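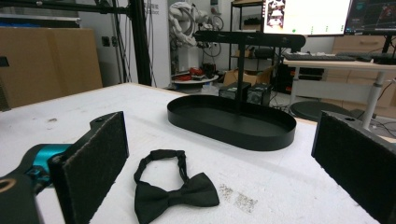 Surely you just point all the old addresses at the home page and get on with your day, a reader replied to our March item on moving a shop to a new website. The reply went on to say that visitors can use the menu, the search engines will sort it out in time, and paying for anything more is money down the drain. We had several messages along the same lines, so we are giving redirects an item of their own.

Redirects after a site move
Badgate client newsletter, 2020-06-23

A redirect tells a browser, or a search engine, that a page has a new address. When you move to new shop software the addresses of your pages nearly always change, even if the words on them stay the same. Anyone who follows an old link, opens an old bookmark or clicks an old search result will land on an error page unless a redirect is in place.

Sending everything to the home page does get rid of the error page. It doesn't do much else. A customer who searched for a particular size of drawer runner and clicked on your result wants the drawer runner. If they get your home page they may look around for it, but plenty will go back and try the next result. Search engines often treat a redirect of this kind as if the page had simply gone, and whatever standing the old page had built up can go with it.

What we found at Dolimari

Dolimari sells cabinet fittings from Plodthorpe and moved to the Hellström shop system in the spring. The move was done by another supplier and we were asked to look at it afterwards, when enquiries from search had dropped.

The old site had 518 addresses that were known to the search engines. All of them went to the new home page. The new site had a perfectly good page for most of the products, but there was nothing to connect the old addresses with the new ones.

We made a spreadsheet with the old address in one column and the closest new page in the next. Product pages went to the same product. Where a product had been dropped, we pointed to the category it used to sit in. A few pages had no sensible match – an old Christmas delivery notice, a voucher page that had expired – and we let those return a proper "not found" message. The work took two of us four days, most of it spent on product names that had been changed during the move. It would have been quicker beforehand, with the old site still up to look at.

Enquiries have been recovering. We would not put all of that down to the redirects, as Dolimari also rewrote its delivery page in the same period and the time of year makes a difference to their trade.

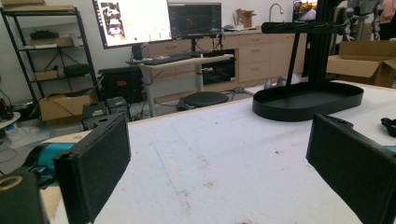
White tabletop with scuff lines and small smudges.

If you are planning a move

Ask your supplier for a full list of your current addresses before anything is switched off. Your shop software can usually export one, and the search engines' own webmaster tools will show the pages they know about. The two lists will not match. Use both.

Sort the list by visits and start at the top. On a small site you can do every line by hand. On a larger one, do the busy pages by hand and use rules for the rest, then check a good sample of what the rules produce.

Look out for chains. If you moved site once before, there may already be redirects from an older set of addresses, and adding new ones on top means a visitor is passed from one to the next to the next. Change the oldest ones so that they go straight to the current page.

Make sure the redirects are set as permanent. Some systems use temporary ones unless you say otherwise, and Dolimari's were set that way. It is a single setting in most shop software, although it may be called something else in yours.

Don't forget addresses you have had printed. Catalogues, invoices and van signs often carry a short address that isn't linked from anywhere on the site, so it won't show up in any export.

Once the new site is live, look at the error report every few days for the first five weeks or so. Old links turn up from odd places – a trade directory, a forum post, a PDF somebody saved years ago – and each one can be added to the list as it appears.

How long to keep them

We are often asked when redirects can be taken off. Leave them for at least a year. They cost next to nothing to keep, and if other websites still link to the old addresses there is a good case for leaving them in place for as long as you own the domain.

Clients on a Badgate support plan can ask for a copy of the blank spreadsheet by replying to this newsletter. Please give the name of your current shop software when you write, and the new one if you have already chosen it.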